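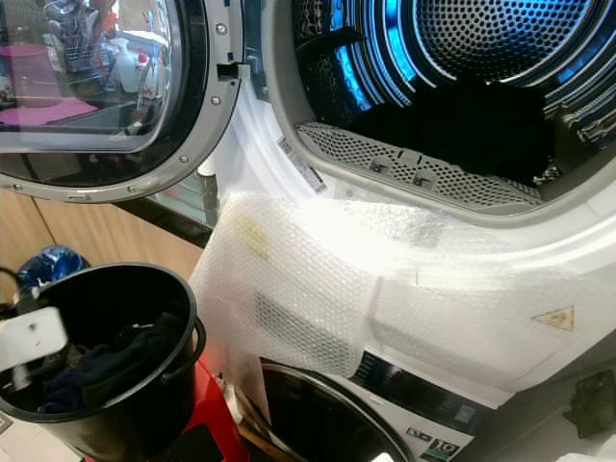
A dark wash in the drum, with the lint filter along the lower lip of the opening.

In praise of the dark load

April 6, 2022
By Kilian Riedl

48 shares | 4 comments

I grew up in a house without a tumble dryer, and my mother still regards them as a kind of moral weakness. Washing went on the line in Lilley whatever the sky was doing, and in March it generally came back in wetter than it went out. So I came to the machine late, and with a bit of guilt, and I have been making up for it ever since by fussing over how I use it.

What I fuss over most is the dark wash. Whites are forgiving and towels will put up with anything, but a heap of black clothes is a different matter – it shows every speck of fluff, and once it's in the drum you can hardly tell a sock from a sleeve. I shake each thing out before it goes in, turn the jumpers inside out, and check the pockets for tissues. I have missed one tissue in the past 9 weeks, and I spent the best part of an evening picking it off a pair of trousers.

Then there is the lint filter. In a front loader it often sits right there in the lip of the opening, under the clothes, where it's easy to forget once the drum is full. I clean mine before I load, with my fingers and then an old toothbrush, and I do it again when the washing comes out. My neighbours at Reisinger Court think this is excessive, but they also complain that their towels take all night.

Stacking is the other thing people ask me about, usually while standing in a kitchen with a tape measure. I'm fond of a dryer set on top of a washing machine. You bend for the wet things and then lift them up, and the floor you save will take a basket and an airer. You do want the proper stacking kit for your two models, though, and somebody strong on the other end when it goes up. 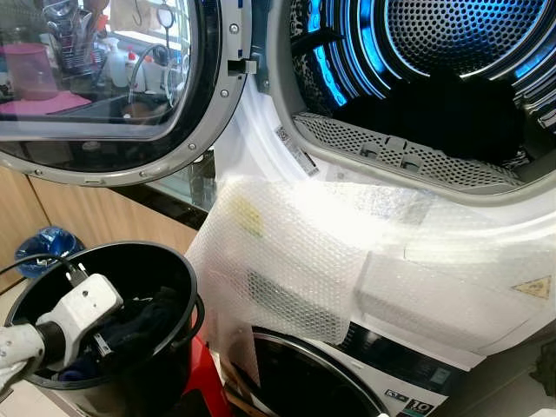
Should you fill the drum to the top?
Halfway to two thirds is plenty for most loads, as clothes need room to fall through the warm air.

When the cycle ends, I try to be there. Dark cotton left lying in a warm heap sets into creases that no iron of mine has ever beaten, so I fold straight from the drum, trousers first, and leave the door ajar for a while afterwards. My mother, when she visits, watches all this from the doorway and says the line would have done it by now.

Comments (4)

Dristier: Inside out for jumpers, yes! Also jeans, the seams stop going pale.

fumora_97: My filter is in the door and I didn't find it for 2 years. Please don't tell my landlord.

Dristier: @fumora_97 two YEARS??

Hanging Out In The Rain: I'm with your mother.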